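Threads > Lourenço Loureiro > Waiting corner, part by part

1/ We finally gave the waiting area at Huldale its own corner. It used to be a row of chairs along the corridor and people's feet stuck out into the walkway. Notes on how we did it, for anyone with an open office and no spare room.

2/ The building won't allow fixed walls on our floor. Anything that goes up has to come down again without leaving holes. That ruled out stud walls on day one, and it ruled out the nice oak screens from Vinden as well, which need a ceiling fixing.

3/ So we went with freestanding partition panels. White, metal frames, feet at the bottom. I bought them used from an office that was closing in Kusdale. They wanted 30 each and I paid 19 each, with me doing the loading.

4/ If you buy used, check the feet before you look at the panels. A scuffed panel can be wiped or turned around. A bent foot means the whole thing leans and you'll be looking at it every day.

5/ Also ask for the brackets. The seller had them in a separate box under a desk and would have thrown them out. Two panels meeting at a corner want to be held to each other. One panel by itself is easy to knock.

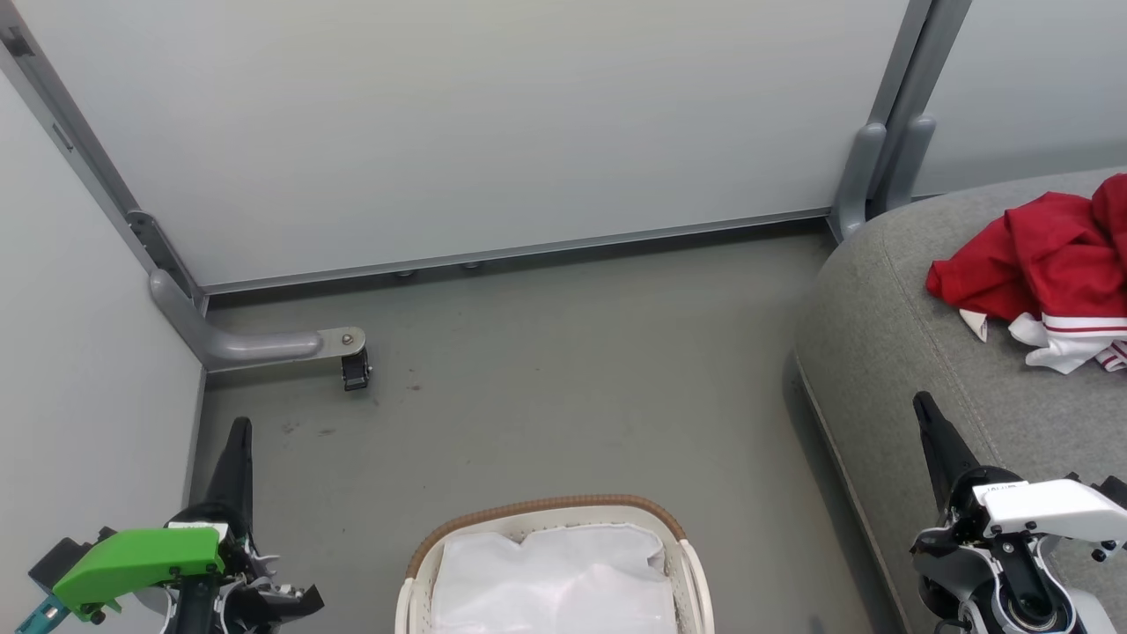 White panels meeting at the corner, gray seating on the right.

6/ The panels stop short of the floor. I thought I'd hate the gap and had a plan to close it with a strip of felt. I've dropped that. You can get a flat mop under there, and the cable for the lamp goes through without any fuss.

7/ Lu at the front desk asked if the feet would be a trip hazard. Fair question. They run out along the floor near the panels, so the walking line has to stay toward the middle. We moved the magazine rack twice before people stopped cutting the corner.

8/ Seating. Rounded, upholstered, gray. The fabric is the heathered kind, which I'd recommend over a flat color if people will be eating near it. I wanted green and was outvoted.

9/ We tried the seat against the back panel first. Bad idea. Every time someone leaned back, they pushed on the panel. On the right-hand side it leaves the floor open in front and you can get in and sit down without turning sideways.

10/ The floor is the original gray-green one and it has marks. I went over it with warm water and a drop of dish soap, then a white eraser pad. Most of the old scuffs came up. A few brownish smudges are still there and I've stopped caring.

11/ Total for panels, seating and the van was 163 over what I'd been given. The van was the part I forgot to budget for. Panels this size don't go in a hatchback – I measured mine in the parking lot, twice, hoping.

12/ Setup took nearly 15 minutes a panel once we knew what we were doing. The first one took a lot longer. Stand them where you want them, get the corner square, then tighten. If you tighten first you'll be undoing it all.

13/ Sound: it helps a little with voices from the desks. It does nothing for the printer. If you need quiet, buy proper acoustic panels and expect to pay for them.

14/ Still to do: a coat hook that doesn't need drilling, and a small table. If anyone has a hook that grips a metal frame without scratching it, send me the link. I'll post again in July when it's had some real use.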